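Spent most of January collecting demos for the arm and I have Thoughts, so a little thread (mostly for anyone about to start their own dataset)

Two objects per episode at the moment, black cloth, plain wall. Bottle on the left, bath pouf on the right, arm parked up high before we go.

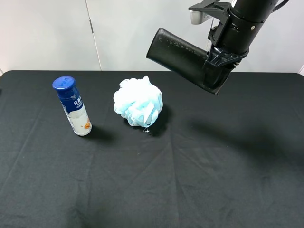 Funmilayo Uzor asked why I don't just record one object a thousand times and get it perfect before adding a second. Fair question! I tried that on the last project and the policy learnt to go to a spot on the table. Move the bottle a hand's width and it would close very confidently on nothing.

So now every episode gets a fresh layout. We do 60 a session, then I swap the pair and start again. It's slow and my back hates it.

The pouf is my favourite thing in the whole set, by the way. A bottle has one shape and keeps it. A pouf is all squish and loops and never sits the same way twice, and I want the model to see loads of that early on.

Labels: we write the instruction BEFORE recording, never after. I used to do it afterwards and ended up with 96 clips all called 'pick up object', which taught the model precisely zero about which object. Ikechukwu still brings this up at lunch.

Also keep your failures! Dropped it, missed it, nudged it over - they go in their own folder with a one-line note. In the Denberg set I binned the lot and then spent 4 evenings recording them again on purpose. Feels very silly, knocking things over deliberately at 9pm.

Things I still haven't sorted: shadows. The arm throws one across the cloth and I can't decide whether to fix the lamp in one place or move it about between sessions. Currently leaning towards moving it. If you've tried both, please tell me how it went

Next up is sponges, then anything with a handle. More when I've got through the first 5 pairs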